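Equipment notebook, Thursday, late afternoon

I promised Benedikt I would write down where we are with the purchase list before I forget half of it, so this is partly for him and partly for me, and I apologize in advance for the rambling. We've been working on drive swaps with the arm most of the week, 3.5-inch drives in the black caddies with the light blue tabs, and it has been a lovely way to find out what we really need to buy and what only looked good in the catalog.

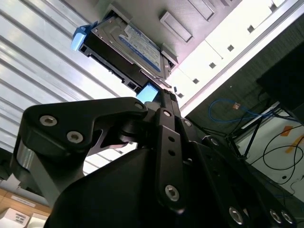 The big question is still the second gripper. Urnico quoted us 1257 for the body, fingers not included, and Wyss hasn't answered my second email (I'll call them, I know, I know). Mathias Riedl thinks we should hold off and put the money into fingertips first, and I've come around to his view more than I expected to. The tips are what meet the caddy, after all. Tevier sells soft pads at 74 a set, and I'd like 2 sets in the drawer before we plan any long runs.

Then there's the caddies. Irkberg has them at 79 each with the screws, which made me wince a little, but I don't want us practicing on the ones from the working machine forever. Benedikt, if you know of a cheaper source that still has the same tab, please shout! The tab shape matters much more to us than the rails do, and I'd hate to teach the arm one latch and then have to start over on another.

Cable ties and a decent bolt kit can come out of the small parts money — no need to put those on the form.

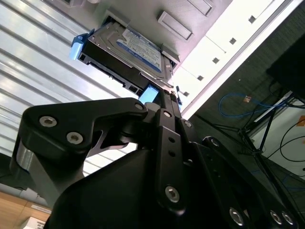 Still to settle before the order goes in

Call Wyss and ask for a delivery date along with the price.
Ask Urnico whether their quote holds through July.
Check with Mathias that the Tevier pads fit our fingers without new holes.
Decide how many caddies we can live with. I'd say 2 to begin with, and Benedikt can talk me up if he likes.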